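Forums > Manipulation > Data Collection > Two-arm setups

We use cookies to keep you signed in and to count visits. By continuing to read you accept this.

Cans task: more episodes or more layouts?
Started by Florêncio Bettencourt, September

Florêncio Bettencourt
We're gathering demonstrations for a two-arm grocery task. The instruction is a short sentence like "put the yellow can next to the tall one" and the operator drives both arms through it. So far I have 80 episodes on one layout, all with cans on top of the gray cabinet. The policy does fine on that layout. Move the cabinet a hand's width and it reaches for where the cabinet used to be.

My plan was to record another 80 on the same layout and see if it settles down. Yeo, who drives the arms most afternoons, thinks that's a waste of time. Looking for opinions before I book the rig.

utlow_bench
Yeo is right. You have a policy that memorized a spot in space. Another 80 of the same thing will make it memorize harder. Shift the cabinet between episodes, swap which cans are tall and which are short, put a few cans on the floor.

grip_and_hope
I'd disagree a bit. If the 80 you have are sloppy, adding variety on top gives you sloppy variety. How consistent is the operator? Do the approaches come from the same side every time? I would get one layout clean first and then branch out.

Florêncio Bettencourt
Pretty consistent. Same operator for all of them, except 4 that I did myself, and I'm slow. I pause a lot over the can before closing. Should those go?

utlow_bench
Drop the 4. Long pauses are poison for a policy that only sees a short history. It learns to sit there.

ninora
I wouldn't drop them, I'd trim them. Cut the dead time out and keep the grasp. We do this with a small script that removes any stretch where the joints hardly move. Watch out for the gripper though, the joints can be still while the fingers are closing and you don't want to cut that.

grip_and_hope
+1 to trimming. Also, what are you feeding it? Wrist cameras only, or a fixed view as well?

Florêncio Bettencourt
One on each wrist plus one fixed. I've been wondering if the fixed one is the problem, since the whole enclosure is in it and the walls are busy. Yeo wants to train without it.

grultetti_lab
Please don't. The wrist views are good for the last few inches and not much else. From overhead a can is a lid. If your instruction says "yellow" and the camera sees a circle with a ring pull, you are asking for trouble. Can you post some stills?

Florêncio Bettencourt
Sure. Two wrist, then one fixed.

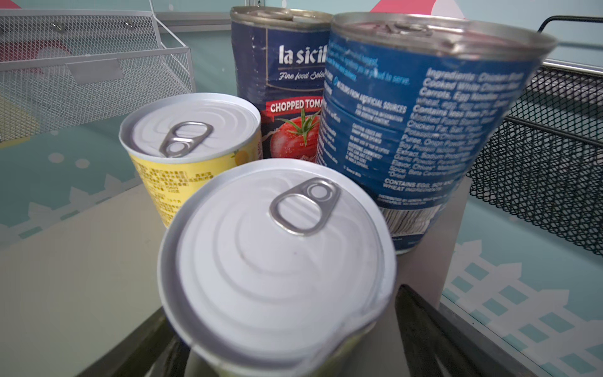
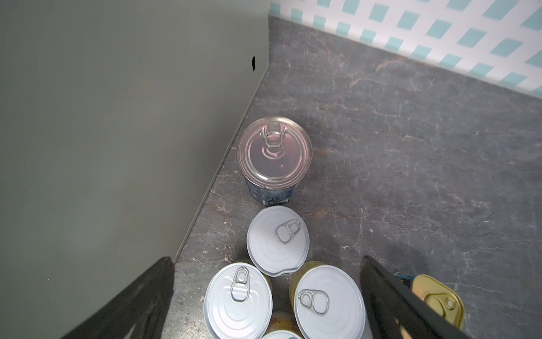
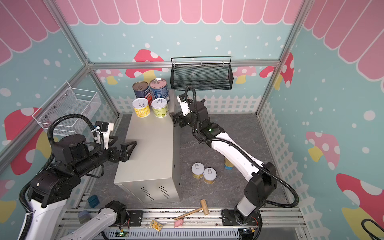
Reading time for this thread: 4 minutes

grultetti_lab
Thanks. The second one is what I meant. Four white lids, and you get a rim or a sliver of label to tell them apart. In the first one you can read the soup ingredients, so label color is no problem there. Same kind of camera, very different amount of information. The fixed view has the labels on the cabinet in plain sight, and it's the only one of the three with both arms in it. Keep it.

utlow_bench
Agreed on keeping it. On the busy walls, I'd leave them alone. A fixed background is easy for the network to ignore as long as the objects in front of it move. Right now yours don't, so it can't tell what matters. I'd also scatter the stuff on the floor and the front rails differently each time, the mallet and the pig included.

grip_and_hope
I still say clean first. But I'll give you that the cabinet has to move. Maybe tape marks on the floor, a few fixed positions, and rotate through them? Then you can hold one position out and test on it.

ninora
Tape will show up in the fixed view and it will learn the tape. Write the positions down on paper and measure from the rails.

Florêncio Bettencourt
OK. Trimming my own episodes, keeping all the cameras, and the next 80 will be with the cabinet in different places. Yeo gets to say I told you so. One more question – when a can gets knocked over partway through, do you keep the episode or throw it out?

utlow_bench
Keep it if the operator picks the can up and finishes. Tag it so you can filter later.

grip_and_hope
Throw it out.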